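Section 4. Connecting the Bed Occupancy Pad to the Celport Room Monitor

4.1 Before you start

The occupancy pad reports to the room monitor when a person gets into or out of bed. It lies under the mattress and connects to the monitor by the gray four-pin lead supplied. The pad is not a weighing device, and its readings must not be used to estimate body weight.

You will need:
the pad and its lead
the monitor, already mounted as described in Section 3
the two anchor straps
a soft, dry cloth

The pad fits any bed with a flat, firm base. On slatted bases, lay the stiffener board (ordered separately) across the slats first. Adjustable beds are covered in Section 6.

CAUTION: Do not fold the pad. A crease across the sensing strip cannot be repaired and is not covered by the warranty.

4.2 Placing the pad

1. Switch the monitor off at the wall.
2. Strip the bed and lift the mattress clear of the base.
3. Wipe the base. Remove staples, loose screws and anything else that could press into the pad.
4. Lay the pad across the bed, printed side up, where the sleeper's shoulders will rest.
5. Pass one anchor strap around each side rail and close the buckle. The pad should lie flat without being stretched.
6. Lead the cable out on the side nearest the monitor. Leave a loop at the corner of the bed so that the frame can be moved for cleaning.
7. Lower the mattress straight down. Do not slide it across the pad.

Note: Mattress toppers may be left in place. Electric blankets may be used over the mattress but never between the mattress and the pad.

4.3 First connection

1. Push the plug into the port marked BED until it clicks.
2. Switch the monitor on and wait for the steady green light.
3. Press and hold SET until the display shows PAD.
4. With nothing on the mattress, press SET again. The monitor stores this as the empty reading.
5. Have the usual sleeper lie down in the usual position and press SET a third time.
6. The display shows OK. If it shows LOW, go to 4.5.

The empty reading is taken with the bedding off. Make the bed afterward and confirm that the display still shows EMPTY. Heavy quilts can shift the reading slightly, and the monitor allows for this up to the limit set in menu item 20. The factory setting suits most beds.

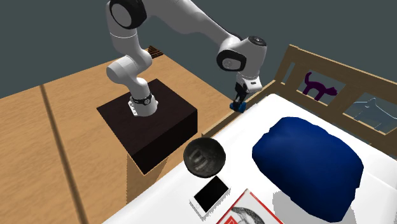
Inna Derkach wrote in to say that step 5 gave her LOW four times in a row until she moved the pad a hand's width toward the pillow, and she asked that the manual mention sleepers who lie high in the bed. The advice is sound. For such sleepers, place the pad level with the upper edge of the shoulders and repeat 4.3 from step 3.

4.4 Setting the delay

The delay is the time between the sleeper leaving the bed and the monitor sounding the chime. It prevents a chime each time the sleeper turns over or sits up to drink.

1. Press MENU until DELAY appears.
2. Use the arrow keys to choose the delay in seconds. The highest value is 100.
3. Press SET to store the value.

Start with a short delay and lengthen it after a few nights if the chime sounds too often. The delay applies to leaving the bed only - getting in is always reported at once.

CAUTION: The chime is an aid. It does not replace the checks set out in the resident's care plan.

4.5 Messages

LOW - The difference between the empty and occupied readings is too small. Check that the pad is printed side up, then repeat 4.3.

NO PAD - The plug is not fully home or the lead is damaged. Unplug, inspect the pins and reconnect.

DRIFT - The empty reading has changed since it was stored. This is common with new foam mattresses in the first weeks. Store a new empty reading.

E638 - Internal fault. Switch off, wait one minute and switch on again. If the message returns, contact the Plovcombe service desk with the serial number from the back of the monitor.

4.6 Care

Turn or rotate the mattress as its maker recommends, and repeat 4.3 each time. Wipe the pad with a damp cloth only. Do not use bleach, and do not immerse the pad or the plug.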